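About us

Last updated January 16, 2020

Asulwood is a small equipment planning outfit. We help workshops, laundries, colleges and packing firms work out what a robot or a bit of automation will cost them before they sign for it. Not a dealer. We don't take commission from makers, never have. Fee up front, list at the end, done.

Started in a spare room over a tile shop, moved to the Sirkholm estate when the benches wouldn't fit up the stairs any more. Two rooms and a yard now. One room is desks and paper, the other is where things get tried out.

What we do, mostly: someone rings up with a quote they don't understand. Arm, controller, stand, "integration", a big round number at the bottom. We take it apart line by line and ask what's missing. Usually plenty. Spare finger pads. Mounting plates. Guarding. Cables long enough to reach the wall. Training for the second shift, not just the first. Someone's time to keep it running, which hardly ever gets its own line and should.

Then the bench. We like to see a job done by hand with a hand-held gripper before anybody prices an arm, because it tells you early on if two fingers will do or if you're going to be paying for something cleverer. Cloth is the usual worry. Folding, stacking, picking one layer off another. Boxes are easy to budget for, cloth isnt.

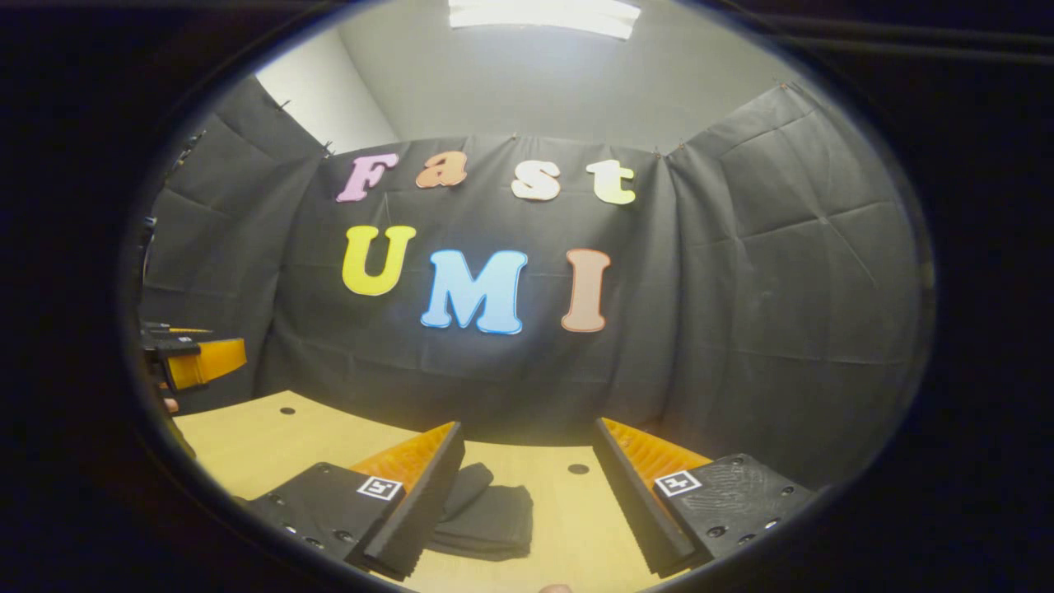 After the bench comes the spreadsheet. We do three versions of every budget: the bare one, the sensible one and the one you'd have if the money turned up. Most clients land between the first two. The Udis job went that way, a linen store with 30 staff and one very tired folding table. They came in wanting an arm at each end. Ended up with one, a better table and proper lights, and put the rest by for year two. Still running it.

Tsegaye is our planning sheet, named after the street the first client was on. It started as one page and is now a workbook with 1,194 lines in it, prices, lead times, who to ring, what broke. We go through it every September and throw out what's stale. Clients get a copy of their own part and can do what they like with it.

Things we get asked alot:

Do you lend kit? Yes, hand-held grippers, backdrops, bench tops, up to 3 weeks. Deposit of £200, returned when the kit is.

Do you write grant bids? We'll do the equipment section and the costs table. Not the rest, we're not good at it.

Second-hand arms? Sometimes. Check the controller is still supported first, then check again. A cheap arm with a dead controller is a coat stand.

How long does a plan take? Roughly a month from first visit. Longer if your electrics need looking at, and have them looked at before you order.

Can you just tell us what to buy over the phone? No. Sorry. Tried it once.

Visits by arrangement, the bell on the yard door works, the front one doesn't. Bring something of what you actually handle, a bag of it if you can, creased and all. Parking is round the back by the skips, leave the roller door clear for deliveries.

For a first chat use the contact form, say what the job is, how many shifts and what you've got to spend, even if it's a guess.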